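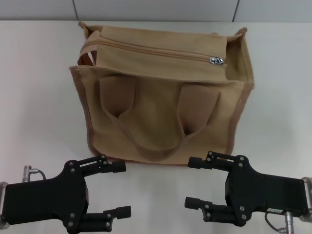
Ticket 748 – tan canvas tote, zipper stops short
Opened by: Ville Ojala
Status: open, waiting on part
Product: Maltard zip tote, tan

Zipper on the top panel catches near the right end. Runs fine from the left, then sticks, and you have to wiggle the pull to get the last bit. Bag is from the Sandthorpe shop, used most days for books and a lunch box. No teeth missing that I can find.

Note 1
Emptied it. Checked for lining caught in the track, none. Tried it with the bag empty, same spot. So not overpacking.

Note 2
Rubbed plain candle wax on both sides of the track, ran the pull back and forth 6 times. Better for a day, then back to sticking. Pull itself is metal and looks straight. Slider might be spread a little, cant tell by eye.

Note 3
Called Kasten repairs. They said squeeze the slider gently with pliers, one side then the other, small amounts. Did that. Left side smooth now, right end still drags. They also asked if the top corners were bent out of shape – yes, crumpled and they flare out. Could be pulling the tape crooked when it closes.

Note 4
Stuffed the bag with towels, held the corners square and steamed the top edge thru a damp cloth. Left it overnight. Zipper closed 5 times in a row without a hitch, stuck on the next one. Progress I guess.

Handle is fine btw, stitching solid where it meets the front. Don't replace the handle, last time somebody quoted me for a whole new strap.

Note 5 – Saturday, August 21, 2021
Ordered a new slider from Devex, same size, silver. Old one comes off at the right end, needs the end stitches picked out and resewn after. Matching tan thread please, not the brown from the piping. If the tape turns out to be stretched too then quote me before doing the full zipper, limit is 80 with labor.

Leave ticket open til the slider is on. Need the bag back before November.

We use cookies to improve your experience. Accept all | Manage settings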